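Mitemham Community Resource Room
Progress report to the Engebretsen Fund
Monday, June 1, 2020

Purpose of the grant

The grant was given to fit out the back room at the Mitemham site as a packing and storage room, with new tables, shelving and storage boxes, and to move the household goods stock there from Parham. This report covers the work up to the end of May. A final report will follow in August.

Work on the room

The room was cleared in the first fortnight. Most of what came out was old office furniture, and two of the filing cabinets were in good enough order to be kept for paperwork. The rest went to the council tip in three trips. The walls were washed down and given one coat of paint. We had allowed for two coats in the budget, but the second was left out once the first had dried, and the money has been moved to shelving.

The floor took longer than planned. The old carpet tiles had been stuck down with a heavy glue and the last strip by the radiator had to be scraped by hand. The new vinyl is now down throughout. One join near the door has lifted slightly and the fitter is due back to look at it.

Two more sockets were put in along the long wall. The lights have not been changed. They are old but they work, and the electrician's advice was to leave them until they fail.

Tables and shelving

The tables were ordered from Skeller. We chose white tops because the people packing asked for a light surface. Small items such as hooks, fuses and curtain rings were often missed on the dark benches at Parham and turned up later under the paper. The white tops do mark, and we have bought a mild cleaner and put wiping down on the closing list.
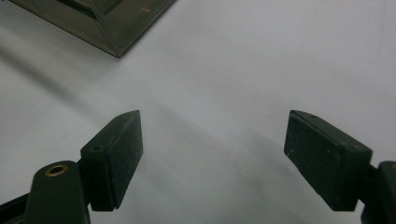 The tables were delivered a week late, with one leg missing from the set. Skeller sent a replacement without charge. All the tables are now in use and have been set at standing height, with one kept lower for anyone who prefers to sit.

The shelving is up on two of the three walls. The third wall is plasterboard and needs different fixings, which have been ordered. Until these arrive the heavier goods are being kept on the bottom shelves only, and the pots and pans are still at Parham.

Storage boxes

We bought boxes in two sizes. The larger ones are for bedding and towels, and the smaller ones are for cutlery, utensils and cleaning items. Each box is given a label on the short side with the contents and the date it was checked. The first labels peeled off within days and have been replaced with tie-on card ones.

The smaller boxes stack well. The larger ones bow a little when full and should not be stacked more than three high. A note to this effect has been put on the wall.

Moving the stock

The bedding, towels and small kitchen items have been moved from Parham. Crockery has been partly moved. We lost one box of side plates on the second van run, when it was loaded under a lamp base, and since then crockery has travelled on its own.

Everything is being checked as it is unpacked. Chipped crockery, single gloves and towels worn through are taken out, and a good deal of stock has gone to textile recycling as a result. We think this should have been done before the move, as we paid to carry goods that we then threw away.

Packing has started again on a small scale, with no more than two people in the room at once and a table to each. The packs are made up from a printed list kept at each table. The list has been shortened, and tin openers and tea towels are now standard in every pack.

Spending

Shelving has gone over budget by £400, most of it for the plasterboard fixings and the extra uprights. The saving on paint and on waste removal covers £600, so there is a small amount in hand. We would like to put this towards a trolley, as the distance from the back door to the shelves is longer than at Parham and the boxes are being carried. Please let us know if the fund is content with this change.

Work still to do

The third wall of shelving is to be put up when the fixings come. The remaining crockery and all pots and pans are to be moved from Parham after that, and the Parham store cleaned and the keys returned. The floor join needs mending. We also need a proper bin store outside the back door, where flattened cardboard is being kept under a sheet at present.

Receipts for all items over £10 are attached, apart from the invoice for the sockets, which we have asked for again and will send on.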